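Our project looked at how a local band gets its songs heard before a first album comes out. We picked Drevaneck, a four-piece from Gandanau, and followed their single "Lakau" through one spring term.

The band put the single online in February with no label behind it. In the first month it had 348 plays. We handed out a short survey at school and got 126 answers back. Only 9 students had heard the song before we asked.

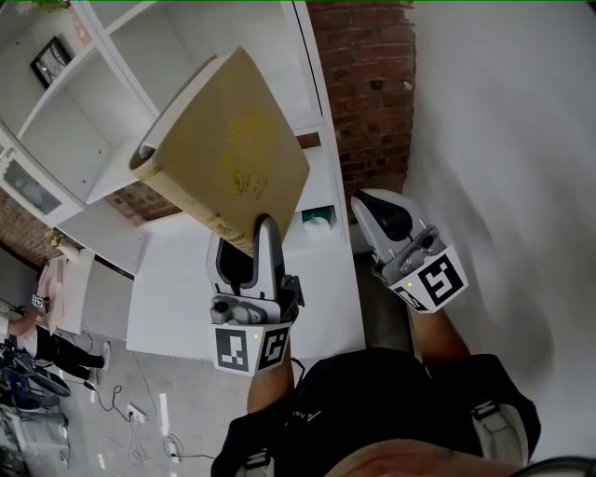
One student wrote on the survey that she would never look for a new band online and only finds music when a friend sends it to her. Many other answers were close to this.

We then asked the band to share a shorter clip of the chorus. Plays went up, but we could not tell how much came from the clip and how much from their show at the Vlad, a small club near the station.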